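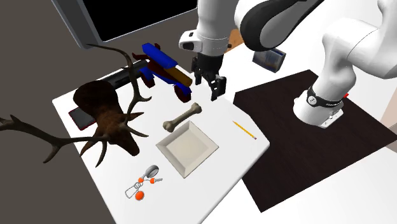 Simulated cell, arm over the table. Deer head at left, bone in the middle.

Bradport, May. Open day at Erau, simulation room, 20 seats. The demo was a rendered Franka arm working a cluttered tabletop, run on the Gajewski scene set. They quoted 200 object models and 900 logged trials. I asked about contact settings for the antlers and got a vague answer.

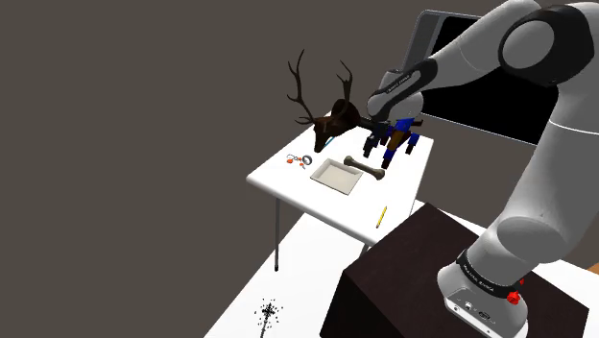
Second view, pedestal side. Pencil near the front right edge.

Tray and bone sit close together, so approach angle matters more than reach. We were shown 3 camera views, the last one low at the gripper. Friction values are set by hand per object. Would like to see the table of them.

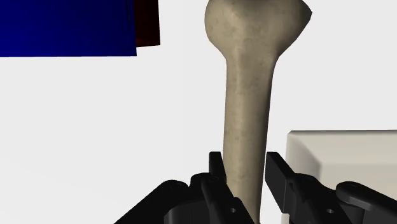
To follow up
Ask Erau for the friction table. Check the finger gap setting on our own model. Parking receipt.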